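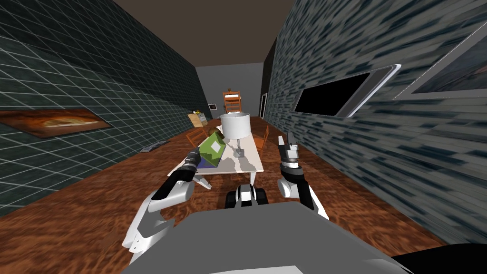
绿盒子,白标签,斜在白桌子上方。

# 去斯卡利斯的船

二月里我学会了大号。这句话我写下来都觉得高兴,要再写一遍:二月里我学会了大号!当然,尚蒂·塔库尔说我那叫“学会了让大号出声”,可她自己也承认,出声的那一下,练习室的玻璃窗都跟着嗡嗡响,楼下卖鱼的还抬头看了看天。

我们的乐队在德伦特,一共五个人。德伦特在湖的南岸,斯卡利斯在北岸,中间隔着一大片水,夏天蓝得没有道理,冬天灰得像旧锅底。从南岸到北岸没有桥,绕山路要大半天,所以大家都坐戈卡号。戈卡号是一条船,船头漆成红色,漆过很多层,摸上去像树皮。它有311个座位,这个数字钉在舱门上方的铜牌上,我小时候每次上船都要念一遍,那时我以为三百一十一是世界上最大的数。

乐队的事要从桑托什·拉斯托吉说起。他是我们的手风琴手,也是把我们凑到一块儿的人。他有一台鲁特科夫斯卡,老牌子,黑漆面,风箱折角包着铜皮,拉开来有股樟脑和旧毛衣混在一起的味道。桑托什说这台琴比他的年纪还大,脾气也比他大。高音区有一个键从来不响,按下去只有“嗒”的一声。他舍不得修,说修琴的人要把整块簧板拆出来,拆出来就不是原来的声音了。于是我们所有的曲子在那个音上都有一个小小的“嗒”。听久了,我在家里哼歌,哼到那儿也会弹一下舌头。

小号是哈什·尼加姆,单簧管是哈什·阿加瓦尔。两个哈什!排练的时候喊一声“哈什,你慢了”,两个人一起慢下来,曲子就塌了。后来我们叫吹小号的“大哈什”,叫吹单簧管的“小哈什”,偏偏小哈什比大哈什高一头,外人听了总要糊涂一阵子。尚蒂打鼓。她的鼓是自己绷的皮,鼓槌插在靴筒里,走路的时候一左一右露出两个圆头。

至于我,阿卡什·阿瓦斯蒂,在邮局分信,除了分信什么都不会。原来吹大号的人搬走了,大号没搬走,靠在练习室墙角,喇叭口里落了一层灰,有人往里头塞了一只手套。桑托什来寄包裹,看了看我的肩膀,说:“你肺活量怎么样?”

我说我能憋着气从邮局走到面包房。

他说:“那就行。”

就这么进来的!我到现在都觉得走运。

---

斯卡利斯每年冬天有一场舞会,在鱼市的大棚里办。白天卖鱼,下午冲地,晚上挂灯。德伦特的人说起这场舞会总爱撇嘴,说北岸的人跳舞像踩葡萄,可是一到那天,戈卡号的末班船照样挤满了德伦特人,女人把舞鞋揣在大衣里焐着,男人把头发抹得亮晶晶的。

今年他们请了我们。信是寄到邮局的,是我亲手从一堆信里分出来的。信封上写着“德伦特,带手风琴的那个乐队收”。我拿着它站在分拣架前头,心跳得比上楼还快。按规矩我该把它放进拉斯托吉家的格子,等下午投递。我放进去了,又拿出来,又放进去,最后请了一刻钟的假,一路跑着给桑托什送了过去。

他拆开看完,递给大哈什。大哈什看完,递给小哈什。小哈什念出了声:“请准备两个钟头的曲子,快的多些,慢的也要,老人家要坐着听。包晚饭。”

“晚饭是什么?”尚蒂问。

“没写。”

“北岸的晚饭肯定是鱼。”

“有鱼还不好?”

“我没说不好!”尚蒂拿鼓槌敲了一下暖气管,“我是说太好了!”

我们一共会13支曲子,我会其中的8支。剩下那几支里,大号要么太快,要么有那种从底下突然蹦到上面去的音,我每次蹦都蹦到邻居家去。桑托什说不要紧,不会的我就站着,晃,晃得像那么回事。我不肯。我跟他说,给我三个星期,我都学会。

那三个星期真是过得热火朝天。我早上五点起来,怕吵着人,就把大号背到湖边的旧船坞里去吹。船坞没门,风从水上直接灌进来,嘴唇贴在号嘴上冰得发麻,得先用手焐热。吹长音,吹到眼前冒星星,停下来喘口气,再吹。湖上的野鸭子起先一听见就飞,后来不飞了,再后来我一停它们反倒转过头来看我。我特别喜欢这群鸭子。有一只翅膀上带白斑的,总离得最近,我给它吹过一整支华尔兹的低音部。大号的华尔兹低音部就是“嘭——嘭——嘭——”,每小节一下,别人在上头飞来飞去,我在下头一脚一脚地踩。一个人吹听着傻极了,可是你要是在乐队里站过,就知道那一下踩实了有多痛快。

最难的是《磨坊主的女儿》。这支曲子开头慢悠悠的,到第三段忽然像马脱了缰,大号要跟着跑,还要在收尾前从最低处一跃而上。我就卡在那一跃上。船坞里吹,不行。家里把枕头塞进喇叭口吹,不行。小哈什来听了一次,坐在倒扣的小船上,两条长腿伸得老远,听完想了半天。

“你是不是在起跳之前往下蹲了一下?”

我没听懂。

“你的音,先往下沉了一点,然后才跳。你别蹲。你就当那儿有个台阶,抬脚就上。”

我试了,没上去。又试,还是没上去。他也不急,从口袋里掏出半个橘子,分我两瓣,说大哈什当年学这支曲子学到把谱子扔进湖里,第二天又下去捞,捞上来晾干,现在用的还是那一份,所以第二页有水草印子。

“真的?”

“你去看,第二页右下角。”

我后来真去看了,是有一道褐色的印子,像水草,也像咖啡。

---

出发那天下午天气好得很,湖面平平的,山顶上的雪看得一清二楚。我们四点钟在码头碰头。尚蒂的鼓用两条毛毯裹着,放在她表弟的手推车上。她还带了一只盛茶叶的盒子和一个大水壶,说舞会上的茶她信不过。大哈什穿了一件酒红色的西装,肩膀有点紧,他一抬胳膊就听见线在叫。桑托什把琴背在胸前,像抱孩子。

“你吃东西没有?”他问我。

“吃不下。”

“吃不下也要吃。吹号的人空着肚子,吹两支就要往后倒,我亲眼见过,倒下去的时候把鼓也砸了。”

尚蒂立刻递给我一块饼。

末班船五点二十开。那天上船的人真多,舱里坐满了,过道上也站着人,小孩在座位底下钻来钻去。有个老太太抱着一盆还没开的风信子,说是给北岸的妹妹的。有两个小伙子带着一只装在篮子里的公鸡,为什么带公鸡去舞会,我到今天也没弄明白。船长站在驾驶室门口抽烟斗,朝我们挥挥手,喊:“带喇叭的坐后头!”

我们坐在后甲板的棚子底下。船一离岸,德伦特就慢慢矮下去,先是码头看不见人了,再是邮局的尖顶,再是山坡上一格一格亮起来的窗户。我很喜欢从水上看自己住的地方,平时走在里头觉得乱糟糟的,远了看却收拾得那么整齐,像谁用手拢过一遍。

大约走到湖心,起雾了。

湖上的雾我见得多,可从没见过来得这么快的。先是北边的山没了,接着水面没了,接着船头那盏灯变成一团毛茸茸的黄。船慢下来,机器声低下去,咚,咚,咚,像一个人走进黑屋子里放轻了脚。舱里的说话声也跟着小了。

船长走到后甲板来,烟斗已经灭了。他和桑托什是老相识,凑过去低声讲了几句。桑托什听着听着,眉毛就抬起来了。

“怎么了?”尚蒂问。

“汽笛坏了,”桑托什说,“拉了没声,蒸汽管子那儿漏。他说停在这儿等雾散也行,就是今晚斯卡利斯有好些小船出来接人,还有收网的。他看不见他们,他们也看不见他。他要有个响动。”

“敲钟呢?”

“钟敲着呢,你听。”

我们都竖起耳朵。船头的钟在响,叮,叮,可雾像棉花似的把它吃掉了,站在船尾听着就像隔壁人家在搅糖。

桑托什不说话了,转过头看我。接着大哈什也看我,小哈什也看我,尚蒂把鼓槌从靴筒里抽出来,也看着我。

“看我干什么?”我说。说完我就懂了,低头看看腿上的大号。

“低音走得远,”桑托什说,“你先来一个长的。”

我站起来,腿是软的。我把号嘴在手心里焐了焐,吸气,一直吸到肚子底下,然后吹出去。

天哪,那一声!我在船坞里吹了那么多天,从来没有吹出过这样的声音。它贴着水面滚出去,又厚又圆,整条船的铁皮栏杆都在我手肘底下发颤。舱里有个小孩“啊”了一声,公鸡也叫了。我吹到没气为止,停下来,大家都不动,听。

过了一会儿,右前方很远的地方,有人敲了三下船帮。

“有船!”大哈什跳起来,西装肩膀那儿“嘶”地裂了。

船长已经跑回驾驶室去了,边跑边喊:“接着吹!别停!”

---
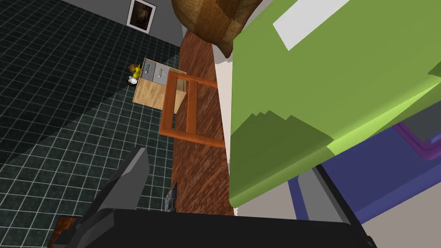

从底下往上看,满眼都是绿。

吹长音吹不了多久,这是实话。我吹到第六声还是第七声,嘴唇就木了,太阳穴一跳一跳的。尚蒂往我手里塞了杯热茶,说:“一个人吹要吹死的,干脆一起来。反正要响动,曲子也是响动。”

“那钟点就全用在船上了,”小哈什说,“到了那边还吹不吹得动?”

“到不了那边,吹得动又有什么用?”

桑托什把琴扣解开,风箱吸了一口雾气,发出一声很长的叹息。“《锡匠进城》,”他说,“大哈什你把喇叭口抬起来,朝外。阿卡什,踩重一点。”

于是我们就在湖心开演了。什么也看不见,连两步外的尚蒂都只是个会动的影子,可是她的鼓一响,我就知道自己该站在哪儿。《锡匠进城》吹完,左边有人吹口哨。第二支吹到一半,后头有摇橹的声音,吱呀,吱呀,慢慢靠上来,跟在我们船尾不走了。船长在驾驶室里喊,哪边有响动,多远,问得很细,喊完船头就偏一偏。那些小船也聪明,听着我们的曲子就晓得该让到哪边去,有一条还拿锅盖给我们打拍子,打得真不怎么样,可我听见的时候高兴得差点笑岔了气。笑是不能笑的,一笑嘴就漏风。

舱里的人坐不住了。先是有人跺脚,跟着有人把舱门推开,热气一下子涌出来,接着那个带公鸡的小伙子挤到后甲板上,朝抱风信子的老太太伸出手。老太太说:“我这盆花放哪儿?”他说放我兄弟那儿。她就真把花交给了他兄弟,跟他跳起来了!甲板窄得很,他们只能原地转圈,转得很小,很稳。后来过道里也跳,舱里也跳,女人们把焐在大衣里的舞鞋掏出来换上,我看见一排靴子整整齐齐靠在棚子边,雾珠子落在鞋面上。

船长又喊:“别都跳到一边去!左边也跳跳!”

大家哄笑着往左边挪。

我们一支接一支地奏。慢的曲子不行,慢的传不远,桑托什就把慢曲子拉快,《母亲的围巾》本来是要让人掉眼泪的,那天晚上给拉成了波尔卡,居然也挺好听。高音区那个哑掉的键照旧“嗒”一声,过了几支曲子,全船的人都摸着了规律,一到那儿就一起拍一下手。嗒!我回头看桑托什,雾里看不清他的脸,可是他的琴声忽然亮了一截,像有人把灯芯往上拧了拧。

然后他喊:“《磨坊主的女儿》!”

我心里“咯噔”一下。

这支曲子我从来没有完整吹下来过。我想喊“换一支”,可嘴已经贴在号嘴上了,尚蒂的鼓点已经起来了。前两段慢,我踩着走,一步一步,没出岔子。第三段一来,大哈什的小号像一群麻雀从屋檐下炸出去,小哈什在后头追,桑托什的手指在琴键上滚成一片,我跟着跑,脚在甲板上跟着跺,鞋底下全是水,滑得很。眼看就到那儿了。

我记得小哈什说的台阶。我脑子里真的有一级台阶,是德伦特邮局后门的那一级,石头的,中间磨凹了,我每天早上抱着邮袋抬脚就上,从来没想过要先蹲一下。

我抬脚就上去了。

那个音又高又稳,在雾里站住了。尚蒂大叫一声,鼓上加了一串谁也没教过她的花点子。小哈什吹着单簧管,腾不出嘴来,就拿肩膀使劲撞我,撞得我差点丢了下一拍。我这辈子分过那么多信,没有哪一封比得上那一下。

---

雾是一点一点薄下去的。先是看见了桅杆,再是看见水,黑亮黑亮的,再是看见船后头跟着的那些小船,每条船头点一盏灯。尚蒂趴在栏杆上数,数完回过头来说:“21条!”

它们排成歪歪扭扭的一串,像一条尾巴。有运人的,有打鱼的,有一条船上只有一位老先生和一条狗,狗坐得笔直。后来我问过他,他说他原本要往家划,划着划着听见了手风琴,心想家什么时候都能回。

再往前,斯卡利斯的灯出来了。鱼市的大棚亮得像个灯笼,码头上站满了人。他们早听见了,说起先以为是湖那边在放牛,后来听着听着听出是《锡匠进城》,有人就在码头上跳开了。所以等我们靠岸的时候,岸上一头的汗,船上也是一头的汗,两拨人隔着一道跳板互相看着,都在喘。

请我们来的是鱼市上一个卖熏鳟鱼的大姐,嗓门比大哈什的小号还亮。她一把抓住桑托什的手:“你们还吹得动吗?”

桑托什回头看我们。大哈什的西装裂成了两片,一片挂在前头一片挂在后头。小哈什的簧片劈了。尚蒂的鼓皮受了潮,敲上去像敲湿面团。我张嘴想说“吹得动”,嘴唇已经肿得合不拢,说出来是“堆得冻”。

“先吃饭。”大姐说。

晚饭果然是鱼。鱼汤,熏鱼,炸小鱼,还有一种用鱼肉和土豆捏的圆饼,蘸着酸奶油吃。我这辈子没这么饿过。我们坐在棚子后头的条凳上,旁边是一大块没化完的冰,尚蒂把鼓竖在炉子边慢慢烤,隔一会儿伸手弹一下,听听声音。她把带来的茶泡上了,给熏鱼大姐倒了一杯。大姐喝了一口,说淡。尚蒂说你们北岸的茶才像刷锅水。两个人吵得兴高采烈,最后换了茶叶,一人包了一包带走。

外面没有乐队,人家照样跳。起先有人唱,唱着唱着跑调了,大家就笑,换个人再唱。那条打过锅盖的船上的人把锅盖也带上了岸,就在灯底下敲。我端着汤碗看,北岸的人跳舞确实有点像踩葡萄,可是踩得真带劲!我要是有一条好一点的腿法,当场就放下碗去了。

鼓烤到八九成干,小哈什从铺着油纸的小匣里翻出一片备用簧,抿在嘴里浸湿。大哈什问人借了根针,大姐嫌他缝得难看,夺过去三下两下给他连上了,用的是补渔网的线,粗粗的一道白,从肩膀一直拉到腰。他后来一直没拆,每次演出都穿那件。

“慢的吧,”桑托什说,“嘴都吹肿了,来慢的。老人家还等着坐着听呢。”

我们走上台子。所谓台子就是几个翻过来的鱼箱,铺了块帆布,我那一头有点晃。灯底下一张张脸红扑扑的,前排果然留了椅子,抱风信子的老太太和她妹妹坐在一块儿,两个人长得像极了,花放在她们中间的地上。

桑托什把《母亲的围巾》拉起来,这回是按本来的样子拉的,慢慢的。大号在这支曲子里几乎没事做,每四个小节才有一个长音,轻轻垫在底下。我肿着嘴唇吹,每个音都有点毛边。吹完一个,就有很长一段时间可以听别人。以前排练时我老嫌这段时间难熬,心里数着拍子怕进错。那天晚上我没数。小哈什的单簧管走在前头,走得很轻,尚蒂用手指在鼓面上抹,沙,沙,像有人在隔壁扫地。

到了那个哑掉的键。

嗒。

从船上下来的人齐齐拍了一下手。岸上的人吓了一跳,都扭头看他们。到第二遍,又是嗒,这一回半个棚子都拍了。拍得很轻,怕把曲子惊着似的。妹妹凑到老太太耳边问了句什么,老太太摆摆手,意思是待会儿再讲给她听。

---

那天我们没赶回去。戈卡号的汽笛要等天亮了才有人修,船长索性在舱里睡了。我们五个人睡在大姐家的阁楼上,底下熏着鱼,半夜里我觉得自己也快熟了。大哈什打呼噜,小哈什说梦话,说的是“抬脚,抬脚”。

我睡不着,太高兴了,爬起来从小窗往外看。湖上干干净净的,一丝雾也没有,对岸德伦特还有几点灯。我认了半天,觉得其中一点是邮局门口的那盏,也许不是,管它呢。

早上六点我照老习惯醒了。我抱着大号下了楼,走到码头上,想吹几个长音活动活动嘴。嘴唇碰到号嘴,疼得我直跺脚。水边有一群鸭子,斯卡利斯的鸭子,跟我不熟,一只只把脖子伸得老长。

我跟它们说,今天不行,今天嘴坏了,过两天吧。

有个修船的正好拎着工具箱走过来,停下,看看鸭子,看看我。

“昨天晚上雾里头那个低的,”他说,“就是这个?”

我说就是这个。

他把工具箱放下,绕着大号走了一圈,伸手在喇叭口边上摸了摸,问能不能让他吹一下。我把号嘴擦干净递给他。他鼓起腮帮子,脸憋得通红,里头只出来一点风声,噗的一声。

“别鼓腮帮子,”我说,“嘴唇抿着,让它自己抖。来,站直了,再来一遍。”

他站直了,又来了一遍。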